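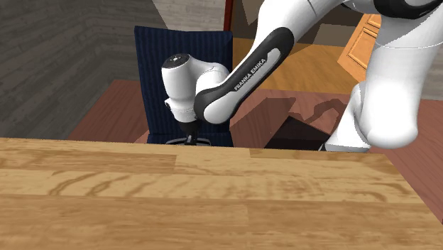 November, notebook, sim side

Render randomization finally works the way I wanted it to back in the summer! Each episode now loads one of the Harnine room scans at reset, picks a table top, picks a light, and only then drops the arm in, so no two neighboring episodes share a background unless the dice say so. The change was smaller than I feared (one loader, one seed, a fair amount of swearing at texture paths). I've been flipping through resets all morning and the rooms still make me happy. The one I keep coming back to has the honey-colored plank table with the Franka reaching in over it and a navy office chair right behind the gripper, and that is exactly the sort of clutter I want the policy to learn to ignore. A dark gripper against a dark blue chair is a hard case for the vision encoder, and our old gray-void renders never had anything like it.

Count as of lunch: 2845 episodes generated, 767 kept after the success filter. That's a low keep rate and I'm fine with it for now. The scripted expert is still clumsy at grasps near the far side of the table, where the arm is stretched out and the planner likes to pick an ugly elbow. Most of what got thrown away is from there. The worry is that the filter quietly teaches the policy that far-side objects don't exist. So before anyone trains on this batch, please plot the kept grasps by table position. I did a quick plot and it is thin at the back, thick in the middle.

Fix I'm trying first: bias the object spawn toward the back third and let the filter eat as much as it likes. Cheap, ugly, easy to undo. If that doesn't even things out I'll go into the expert and give it a second approach angle, which I've been putting off since the pregrasp code is a swamp.

Notes on the reset itself, while I remember them:

The table gets placed before the arm. If you do it the other way round, the collision check runs against last episode's table and you get arms that start slightly inside the wood. I lost an evening to this. It shows up as a huge first action and nothing else looks wrong.

Table height jitter is on, table tilt is off. I tried tilt for fun and the objects slide. Very pretty, no use to us.

Camera jitter is on for both position and aim, small in each. With the big setting the table edge comes out at a noticeable slant and now and then the gripper leaves the view during the lift. The small setting still gives a bit of slant, which I like, as the real mount on the Nwankwo bench has never been level in its life.

Wood grain: the grain scale is now random too. With it fixed, the encoder seemed to be using the plank seams as a ruler. I can't prove that. But when I moved the seams and left everything else alone, the predicted grasp point moved with them, and it shouldn't have moved at all. Saved the comparison under biltunari/seams. Have a look, it's a great little failure.

Afternoon

Ran the spawn bias. 291 new episodes before the renderer ran out of memory, and the position plot is already flatter. So happy with this. The keep rate dropped, as expected, but the kept ones include proper far-side grasps with the elbow in a reasonable place, which is more than I hoped for from a one-line change.

The memory problem is ours. Old room meshes aren't released on reset, so every new room piles on top of the last. Workaround: restart the worker every 45 episodes. It costs a little time on each restart and the log gets noisy, but it will run overnight without anyone sitting next to it. The real fix is to hold all the rooms in one pool and swap which one is visible. I want to write that one myself, please leave it for me!

Something I hadn't thought about until I watched a few rollouts at full speed: the shadows. The arm throws soft shadows onto the floor behind the table as well as onto the wood, and they move with the arm. In the old renders shadows were switched off to save time. I think they are a decent depth cue close to the table, so I'd like them left on for the whole batch, even with the slower frames. If we end up short on time I would sooner cut the resolution than the shadows.

Question for whoever has the Vetville machine next: are your joint limits the default ones? Two of my replays from there stop short on the wrist joint at the same value every time, and it smells like a stale config. I copied mine over to the shared folder in case it helps.

For the data card: the label "success" in this batch means object above the table by the lift threshold at the last step. It does not check that the object is still between the fingers. I found one episode where the thing got flicked upward and the episode ended while it was in the air, scored as a win. Funny, but it goes in the training set unless we catch it. Adding a contact check on the final ten steps, then rerunning the filter over everything already on disk. No need to render again, the contact states are all logged.

Left to do tonight
contact check, rerun filter
replot kept grasps by position
start the overnight job with the restart workaround
copy seeds to the Biltunari folder so the batch can be rebuilt

If the plot is flat in the morning I'm starting a small training run before coffee.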